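Susonlow Support
Ticket 2148: Zaltoteck hand-held gripper, pads slipping on flat items
Product: Zaltoteck hand-held gripper, trial kit
Status: Open, waiting for parts
Priority: Normal

Opened by customer, November

Hi all! We've got your Zaltoteck kit on trial and mostly we're getting on with it very nicely, but I've hit a snag and would love some help before the trial runs out. Flat things creep. I close the jaws on something thin, it feels solid, I start moving towards the target and by the time I get there the item has swivelled a bit (always the same way, clockwise as I look down at it). Mugs and boxes are fine. It's only the thin stuff.

The worst task is the microwave one, where the piece has to go in through the open door fairly square. I did a batch of 7 goes this morning and 2 of them ended with the thing too crooked to count. Firmware is 304, straight off the download page. I've recalibrated the opening width twice, once with the trigger fully released and once the way the quick start card says, and got the same result both times.

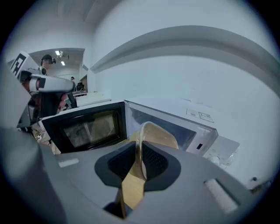
Attachment 1: flat piece in the jaws at the microwave door

Reply from Susonlow Support

Thanks for such a clear write-up, it saves us a round of questions! Swivelling on thin items is usually down to the pads or the closing force. Could you try these for us, please?

Wipe both pads with a barely damp cloth and let them dry fully.
In the settings, put closing force up one step and save.
Check that each pad sits flush along its whole length, especially down at the point of the V.
Send us a view of the open jaws with nothing in them.

Also, are the pads the ones that came in the box, or have you fitted the Ogura set?

Customer reply, 14:20

Box ones. I do have the Ogura set in a drawer but I didn't want to muddle things by swapping halfway through, so they're still in the packet.

Right, what I did. Wiped both pads, left them over lunch, no change that I could feel. Closing force up one step: better, definitely, but the twist is still there if I hold on for more than a few seconds. Then I ran a fingernail along the edges and I think one pad is very slightly proud at the narrow end. It's a tiny amount and I went back and forth on whether I was imagining it. I've left the jaws open for you, so see what you make of it.
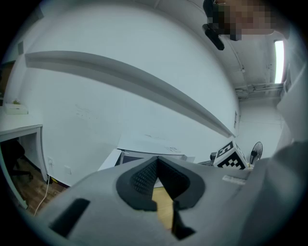 Attachment 2: jaws open and empty, both pads

One more thing while I'm here. The Sirach export drops the last second or so of a recording if I let go of the trigger and stop at the same moment. If I wait a beat it's fine. Not urgent, I just wondered if it was a known one. Happy to open another ticket if you'd prefer!

Reply from Susonlow Support

Thank you, that's useful. The attachment can't settle whether the pad is proud, it's too fine a thing to judge that way, so we'll go by your fingernail. We're sending a replacement pair of the standard pads under the trial cover. Please press each one in from the narrow end first, then work outwards, and put closing force back to the default before you test.

The Sirach thing is known, and waiting a beat is the right workaround for now. We've logged it separately so you don't need to.

Customer reply, 16:05

Brilliant, thanks. I'll leave the force one step up until the pads arrive and carry on with the mugs. Please keep this open and I'll report back after another batch at the microwave.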